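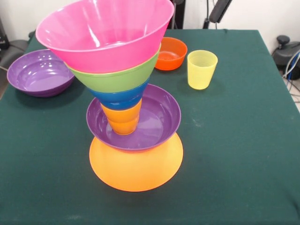

Ruth Treloar wants me to believe that a bowl can be too easy to stack. I have been writing about housewares long enough to distrust a sentence like that, and I told her so before I had my coat off.

"Good," she said. "Everybody nods. Then they go home and buy the set of 20 that falls over."

Treloar spent 21 years buying plastic tableware, first for the Civonen shops and later for the mail-order house Limport. She now works for herself, advising small makers on shapes, and she thinks most of what is said about stackable dishes is sales talk. I came to find out whether her own version was any better.

Her argument starts with the order of things. Plates and wide bowls go at the bottom, cups last, and most of us do it that way without thinking. The trouble comes when a cup gets into the middle. On her green felt she has an orange plate, a shallow purple bowl on that, and an orange cup standing in the bowl. Then everything widens again: blue cup, green bowl, and a big pink bowl on top of the lot.

"You have a wide foot, and you have a wide head, and the neck is one cup," she said. "People look at the foot and think it's safe. The foot isn't holding the head. The cup is."

I said that any child could see it was top-heavy. She agreed, a little too quickly for my liking, and said children were the ones who built them. Adults do something worse, in her view, and nest bowls so tightly that they can't get them apart.

Is that really a problem? I have never lost an evening to a jammed bowl. Treloar says that at Limport she once went through nearly 200 customer letters about one line, Zornance, and that the word that kept turning up was "stuck." I asked to see the letters. She doesn't have them. I asked whether the company changed the bowls.

"They changed the box," she said.

She is more convincing on mixed sets. A deep bowl and a shallow one may be the same purple and still not belong in the same pile, and she thinks shops hide this by selling on color. Her advice is to keep 2 short piles, bowls in one and cups in the other, and to forget about towers. It is sensible advice. It is also what my mother did, and she never charged for it.

I put that to her. Treloar laughed and said my mother should have sent an invoice.

Where she loses me is the price. The set she recommends to friends comes from Grīnberga and costs a good deal more than the supermarket kind. She says the rims are better – thicker, easier to get a thumb under. I tried one. The thumb went under. It goes under the rims of my cheap ones at home too, and I said that as well.

"Then keep the cheap ones," she said. "I'm not selling them. Just don't put a cup in the middle."

Related
Do you need a second dish rack?
Picnic plates, tested on a slope
The lids we never match
A short argument about mugs on hooks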